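Field Notes > Prernton Reservoir > Sediment and Inflow

February, afternoon
Posted by the Skevon water lab

Sediment traps, Gezer inlet – second pull

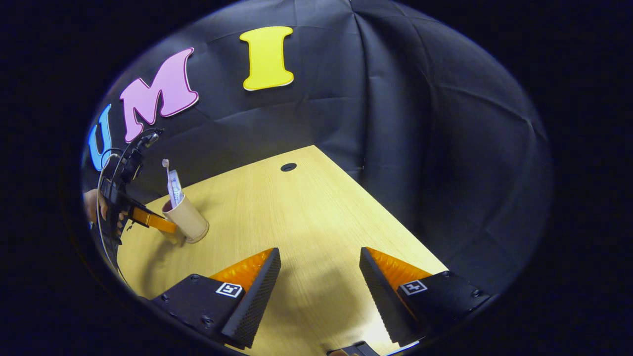

Got both traps up before 2 pm. Trap 7 came up clean and upright. The other one had tilted on its line, so I'm keeping its catch separate and won't use it for the rate until we know how long it sat like that.

Dry mass from trap 7 was 143 g after the overnight oven run. Weighed it twice with the same result. Last pull from that spot was well under this, but we had the storm flow in between, and the Horko stream was still brown at the road bridge when I drove past.

Conductivity at the inlet read 622 µS/cm. I don't fully trust it. The probe drifted on the check standard afterward and the cable has a soft spot near the plug. Repeat with the spare probe before this goes in the main sheet.

Split the dried sediment into two bags, one for total phosphorus and one for grain size. Bags are on the lower shelf of the cold room, labeled by trap. The phosphorus bag goes out with the next courier run. Please don't combine them – we did that last fall and lost the fine fraction.

Still to do: new shackle for the tilted trap, more weight on the bottom line, refill acid bottles. Also check whether the Gezer gauge logged through the storm. The file I have stops partway.

Loss on ignition not started, furnace is booked.

Skevon Water Lab, Prernton | Contact | © Skevon | Back to top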